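Home | Notebook | Recipes | Contact

Wednesday, October. Posted by Pouran Jalali

Second glaze test, tin white over the Culley clay. Sieved the batch twice at 150 mesh and it still settled hard by lunch. Golshifteh Abbasi added a pinch of Epsom salt and that loosened it. Brushed 73 test tiles.

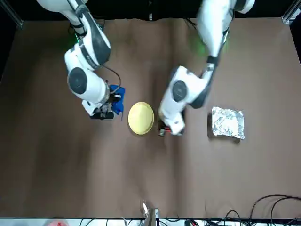
Pinholes on the thick coats again. Bisque was 1,858 F, and I want to go slower through the early part next time. Kianoush has the log. Still need to reorder whiting and relabel the Ghorbani bucket.

This site uses cookies. Accept | Settings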